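# Gripper Comparison, Phase 2: Gallery

The Hirden Automation Laboratory compared two gripper designs during its machine-tending trials: the parallel model supplied by Clotach and the laboratory's own Ellia prototype. Each gripper was scheduled for 1,000 insertion cycles on the same arm, with the same controller settings and the same wrist camera. Toivo Jääskeläinen directed the trials. Impi Harju was responsible for camera mounting and image selection.

The Clotach gripper completed its full schedule. Testing of the Ellia prototype was paused at cycle 593 for replacement of the finger pads and resumed the following morning. Cycle times and grip force records for both units will appear in the written report, due in October.

The wrist view was recorded every 20 cycles. Gallery selections are limited to the approach stage, where alignment between part and machine is easiest to judge.
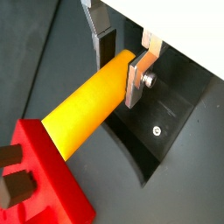 *Approach, wrist camera. The yellow rod is directed at the gap beside the aluminum bracket.*

Requests for full-resolution files may be addressed to Impi Harju at the Eskola office.

Page updated June 8, 2023.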